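## 4. Filling the Ponolwood for the first time

The Ponolwood 20 is a water softener. It will sit under your sink for years and ask for very little, but it's fussy about its first hour. Set aside a morning.

1. Turn off the mains stopcock. If you don't know where it is, find it now, while you're still calm.
2. Lift the lid of the salt cabinet and take out the packing foam. There are two pieces. The second is under the float.
3. Check that the float moves freely up and down. It should rattle a bit.
4. Pour in clean tap water until it covers the grid at the bottom. This is the only time you add water by hand.
5. Tip in tablet salt up to the moulded line. Table salt will turn to porridge, and you'll be digging it out with a spoon.

**Note:** Talukder tablets and Wusent blocks both fit. Don't mix them. They dissolve at different speeds and the cabinet sulks.

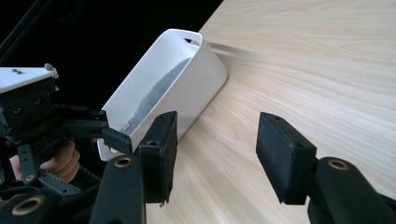

6. Close the lid and turn the bypass valve to SERVICE, slowly. A quarter turn, a pause, then the rest.
7. Open the stopcock, then run the cold kitchen tap until it stops spitting. Brown water at this stage is normal. Brown water at teatime is a matter for your plumber.
8. Plug in the control head. The display shows 3783, which is the factory code and means nothing to you. Press and hold SET until it clears.
9. Enter your water hardness from the card in the Urnley test kit.
10. Set the clock. The unit rinses itself at 2 a.m., and if you get this step wrong it will do so during your bath.

**Caution:** Never let the supply pressure go above 600 kPa. Fit the reducing valve in the spares bag if yours does. It's the brass thing you were about to throw away.

**Caution:** Keep one drinking tap on unsoftened water. Section 2 shows where to branch the pipe, for those who skipped it.

The first rinse is noisy and uses more water than later ones. If the display then reads 1455, the drain hose is kinked. Straighten it, press SET once and start again from step 8.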